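Inventory

Intake record, Dostness depot, Zitia Textile Recovery. February. Start of entry 06:40.

The Hirberg lot came in overnight on one pallet. The manifest listed 109 garments, adult, mixed cotton. The clerk signed for the pallet, cut the film, and recorded the gross weight. The weight matched the manifest. The seal number did not, and this was noted in the margin.

The depot occupied the ground floor of a former food shop. The lease from Kushnir required that the fixtures stay in place, and so the work was done beside the old refrigerated case. It had not been switched on under the present tenant. The clerk had once proposed storing folded stock on the slatted shelves. Kushnir had replied in a letter of 500 words, the substance of which was no.

Procedure for a single garment was as follows. Lay flat. Take the two upper corners and draw them apart. Inspect for holes, stains and labels. Fold, face up, and set to the left. The manual allowed 3 minutes per item, and the clerk had never needed more than two.

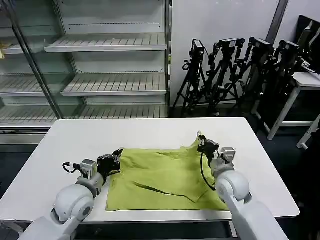 The green ones took longest. Creases in that cloth did not release under one pull, and the manual gave no guidance on how many pulls were permitted. The clerk had written to Zitia about the matter in the autumn. An acknowledgment was received. The revised manual, when it came, had a new cover and a corrected postal code.

At 09:15 the clerk reached a shirt that was not on the manifest. The manifest described each item by color, size and condition, and the clerk read it twice from the top. No line fit. The neck label had been removed with a blade, neatly, leaving four short ends of thread. The hem had been let down and sewn again by hand in a thread one shade too dark.

The clerk knew the stitch. It ran forward two lengths and back one, and it leaned to the right. There was a winter coat at home with the same stitch in the lining, done at a kitchen table in Hirberg many years before the clerk had moved to Dostness. The person who had done it was no longer at that address. Letters sent there came back.

Zitia's rule for unlisted items was clear. They were to be entered on Form 600, priced at zero, and placed with the rags.

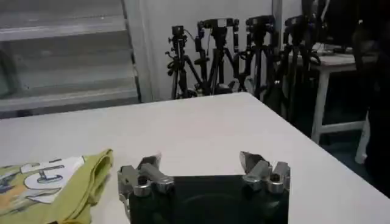 Form 600 had a box for distinguishing marks. The clerk considered what could be put in it. The print came first: large white shapes outlined in dark gray, with a curved letter like a C among them. There was some orange, and some blue. The clerk wrote this down in block capitals. The box had room for one more line, and the clerk left it blank. The repair was a distinguishing mark under any reading of the manual.

The form was complete at 09:40. The shirt stayed where it was, folded, at the left of the table. The clerk took the next garment from the pallet, found it on the manifest, and checked it off.

By noon the lot was done. Every listed item had been accounted for. The clerk entered the total, then turned back to the margin of the first page and copied out the seal number, slowly, a second time. Under it went the name of the sending station, which the film had carried on a small printed tag. It was a street in Hirberg, with a house number.

The rag sack was tied at 12:20 and weighed. The weight was entered. It was short by one shirt, and the clerk initialed it.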